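Naruleo Village Learning Kit

The Naruleo kit equips one room of a rural community centre for basic education and evening computer classes. It is supplied through the Furnerow village programme and replaces the earlier Ambrose set.

Contents
Tablet charging cabinet, 2 shelves, lockable
Offline lesson server with over 1,000 primary lessons
Solar panel bracket and 800 Wh battery
Printed readers for the first school years
Attendance register and coordinator's handbook

Power
The battery runs the server and room lighting through an evening session. Mains charging is supported where a supply exists - the changeover is manual. Do not connect fans or pumps to the lighting circuit.

Lesson server
The Umar software is preloaded and needs no internet connection. Learner records are held on the server and can be copied to a memory stick each month. Storage is 500 GB.

Room and furniture
Tables and seating are not supplied. Low tables suit the youngest group.

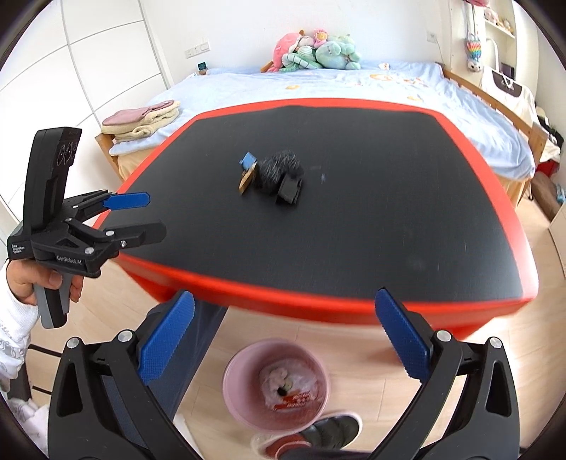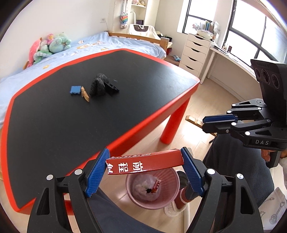 Ordering
Orders are accepted from village coordinators and partner schools. State the room size and roof type on the form. Price list valid from January 26, 2020.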